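Reading time: 2 min

4.2 The open afternoon at Jesonstead

The second part of the study took place during an open afternoon at the Jesonstead workshop in December. Visitors were invited to watch a short demonstration of cloth handling and then to try the hand-held gripper themselves. The session was led by Anneliese Hellwig and Usha Kurian. Of the 346 people who came through the doors, 282 agreed to fill in the Lobo questionnaire, and their answers form the basis of this section.

Each demonstration lasted seven minutes. A folded length of fabric was laid on the work surface, and the presenter brought the two fingers of the gripper to its near end (Figure 3). Visitors then stood at the same table and repeated the task under supervision. No training was given beyond the demonstration itself, as we wished to record first impressions.
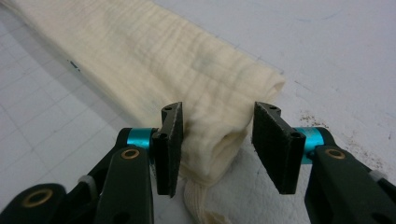 Figure 3. Folded cream cloth with its near end between the fingers of the gripper, Jesonstead.

Most visitors expected the closing of the fingers to be the hard part. After trying the tool, many changed their view and named the approach instead - in particular, the choice of where on the fold to place the pads. This agrees with the remarks collected at the earlier Drurwood visit, where the same questions were put to a smaller group of textile workers.

Two limits should be noted. Visitors to an open afternoon choose to attend and are likely to be more interested in automation than the general public. The presenters also differed in how much they said while working, and Chettiar and Tian, who coded the written comments, found that longer explanations were followed by longer answers. We have not corrected for this. The coding scheme is given in Appendix B, together with the full wording of the questionnaire.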